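Home Topics Ask Unanswered Sign in

Red jersey with white trim, color ran in the wash. Can it be saved?

Asked 22/05/2023 in Laundry and Stains

I coach a rec soccer team and we ordered new shirts in April from Plosura. Red body, white trim, 138 dollars for the first batch. The tag says machine wash cold, wash with like colors, do not bleach, tumble dry low. I washed six of them together on warm with my usual powder and left them in the machine overnight. In the morning the white parts on four of them were pink. The other two look fine.

I have not put any of them in the dryer. They are hanging in the garage now. I asked Plosura and they told me dye transfer is not covered once a shirt has been washed. We play in Samuel in two weeks and I would like them to look decent by then.

Is there a way to get the pink out of the white without fading the red? And how should I wash them from now on?

3 answers

Answer 1 (accepted)

You did the right thing keeping them out of the dryer. Heat makes loose dye a lot harder to remove, so don't use it until the white looks the way you want.

Use oxygen bleach, the powder kind, and make sure the box says it is safe for colors. Do not use chlorine bleach. It will take the red out and can turn polyester yellow. Your tag says no bleach at all, so try it on the inside of a hem first and wait an hour.

1. Fill a tub or a large bucket with cool water. Dissolve the powder all the way before any shirt goes in. Use the amount on the box for that much water.

2. Put in one shirt at a time. I know that is slow with four, but red shirts soaking together will keep passing dye around. Push it under and leave it for an hour, then check. If the water is turning red, take the shirt out and start over with fresh water.

3. Rinse in cold water until it runs clear. Press the water out, don't wring.

4. Lay the shirt out on something covered and pull the body straight from both sides, so the trim isn't folded back on the red while it is damp. 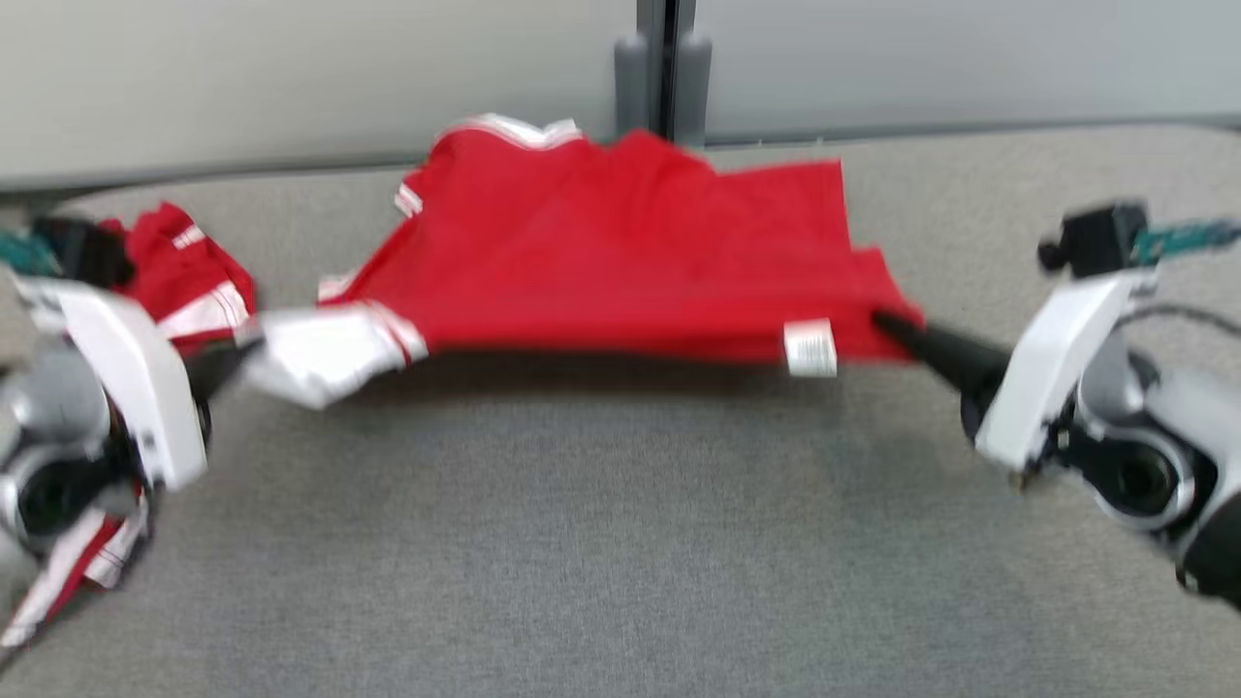

5. Check the trim in daylight. If there is still some pink, repeat from step 1. I have had to do it three times on one shirt. Stop if the red starts to look dull.

After that, wash cold, inside out, short cycle, and take them out as soon as it ends. Sitting wet overnight probably did more damage than the warm water. Color catcher sheets help for the first few washes.

Answer 2

Oxygen bleach didn't do much for me. I used the Cukum color run remover, which comes in a packet. It worked on a striped shirt but it also lightened the stripes a little, so read the packet and see what it says about bright colors. I would only try it if the soak fails.

Also, 60 on the dial of some imported machines is Celsius. That is hot. My sister-in-law ruined a load that way.

Answer 3

vinegar and salt sets the dye, my mom always did it. half a cup in the rinse

Comment on Answer 3: This gets repeated a lot but it doesn't do anything for polyester, and it won't remove pink that is already there. Don't mix vinegar with bleach either.

Comment from the asker: Two soaks took care of three shirts. The fourth is still a bit pink at one cuff, so that one is going to the backup goalie.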